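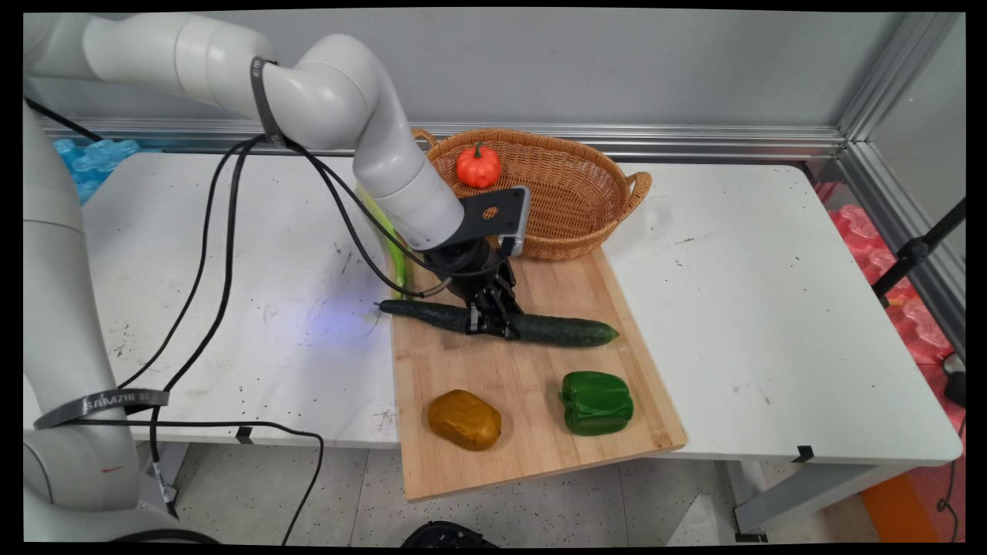 Peterar Two-Finger Gripper Kit, stocked by Trendemora. I've been looking after the small-arm side of the shop for a while now and this is the kit I end up talking about most, usually with people who've already got an arm (or have one on order) and have just discovered that an arm on its own can't pick anything up! If your list of things to handle looks anything like a cucumber, a potato and a green pepper on a chopping board, you're shopping in the right place. Food is awkward stuff, all curves and shiny skins, and no two cucumbers are the same thickness, so a plain pair of fingers that open and close is where I'd start before spending money on anything cleverer.

The kit is £1355. For that you get the gripper, the mounting plate, one pair of standard fingers, the screws, a power and data lead, and a printed setup sheet that Refilwe Mthembu rewrote for us in June after I moaned about the old one. It's much better now. The leads don't come with any way of fixing them to the arm, so have a look at the extras further down.

What to budget for

Most people who ring me have a figure in their head for the whole "hand" end of the job, and very often it's 4000 pounds. That's plenty for this kit, so please don't feel you have to spend the lot. My usual basket looks like this:

Gripper kit: £1355
Spares pack (second pair of fingers, spare lead, screws): £563
Cable tidy set (straps and table clips): £66

That's a bit under half of the 4000, and I'd keep the rest back until you've had the thing running for a month or two. You'll find out what you need by then. It might be softer finger pads, it might be a camera at the wrist, or it might just be a bigger table.

Yes, I know the spares pack is dear. Charmaine Ngubane does our repairs and she'd tell you to buy it on day one, because a bent finger stops everything and the lead is made to order. If a week's wait wouldn't bother you, leave it off and come back for it later, I really don't mind.

The cable tidy set I'd push a bit harder. A hanging bundle of cables needs enough slack for every way the arm can bend, plus something to stop that slack wandering into the work, and straps round the links are cheap and easy to move when you change your mind.

Before you order, measure these

The flange on your arm. We supply the plate for the Zúñiga arms as standard, and the Kisari plate is the same price but you have to ask for it. Anything else, send me the drawing and I'll tell you yes or no.

The thickest and thinnest thing you want to hold. Do measure across the bit you'll be gripping! A cucumber taken in the middle and the same cucumber stood up and held near one end are two different jobs, and it's worth trying both by hand before you settle on finger shape.

The room around each item. Fingers have to get down either side, so things laid out on a board with gaps between them are a kinder first job than a full basket. With a basket you've also got the handles and the rim to think about.

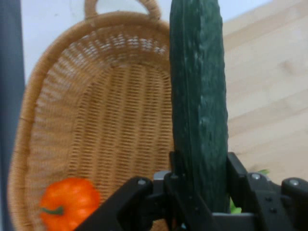
Two-finger grip on an upright cucumber, wicker basket behind.

If you're planning for a wrist camera, leave some of your budget for it and some of your patience too. Whatever you're holding takes up a good part of the view, and so do the fingers. I usually suggest a second camera on a fixed stand beside the table, and we can quote for both together.

Delivery and returns

Kits normally go out the next working day if you order before noon. The Kisari plate adds a few days. You can send an unused kit back in its box for a full refund, but once the fingers have been fitted we have to treat it as used, so check that flange first (I will keep going on about the flange).

We can invoice schools and colleges, just put your order number in the notes. For anything odd, use the contact form and ask for the gripper desk, which is me.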